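Okent Court Reports – README

Maintained by Taras Yatsenko. Questions about labels go to Mahfuz Begum.

What is in it

200 short reports on press trials, each tagged by hand with charge, verdict and sentence. The text comes from two local outlets, Laneo and Mokgethi. Both side openly with the defendants, so don't treat the wording as neutral.

Labels

"Suspended" means the report said so. We did not see court papers for most of these. Two annotators agreed on 98 reports out of the first 200 – not a number I would build on. The rest were settled by Mahfuz alone.

Known problems

- Appeals are mostly missing. A "convicted" tag may be years out of date.
- 7 reports cover the same hearing and were kept anyway.
- The Nino script guesses missing dates. I would ignore its guesses.

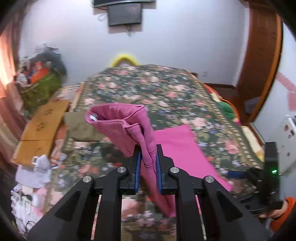
Use

Fine for testing a tagger. Please don't quote conviction rates from it.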